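Week 6 handout: choosing a wrist camera

Notes by Gangadharan Warrier, Gyamfi workshop

Right, last week we got the two grippers working, so now we come to the bit I enjoy most - what the arm gets to look at. You'll be comparing two wrist cameras, the Plerkik and the Stikero, both on the same Flollden arm. Bring your notes on mounting brackets, as I won't be going over the screws again!

I used to think a camera was a camera. Then I spent most of June trying to get an arm to find a tap handle, and I changed my mind fairly quickly. My first set was 2,000 stills, taken with the Plerkik, and I was terribly pleased with it until I sat down and went through them one by one (with a lot of tea). I kept 1,413. The rest had blown highlights, or blur, or nothing in them that would tell the arm where it was.

What to look for when you compare

Start with close focus. A wrist camera spends half its life far too near to things, and a lens that's lovely at arm's length can turn a handle into a grey blob when you move in. Try each camera at three distances and write down where it goes soft.

Next, exposure. Leave it on automatic for the first run, then lock it and do the same run again. White enamel next to a bright window is a horrible test, so please use it. Chrome is worse, and you'll see the highlights slide about as the wrist turns while the tap itself stays put. If your detector is chasing highlights you'll know about it!

Then tilt. The wrist rolls, so the back edge of a sink will hardly ever sit level for you.

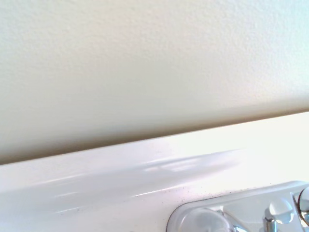 I'd also save the dull views, the ones that are mostly wall. A bit of stippled paint gives the tracker something to hold on to, where smooth glossy surfaces give it very little, and it's easy to bin those stills by mistake. I did, and had to go back for them.

For your own runs, 200 stills per camera is plenty. Keep the same path and the same lamp for both, and change one setting at a time. If you want more to train on, my older set of 3,000 is on the shared drive, though the labels are patchy after the first folder.

Before next session

Write me a page on which camera you'd fit and what you'd put up with in return. Rough plots are fine. Sheet 7 has the controller settings, and we'll start with those.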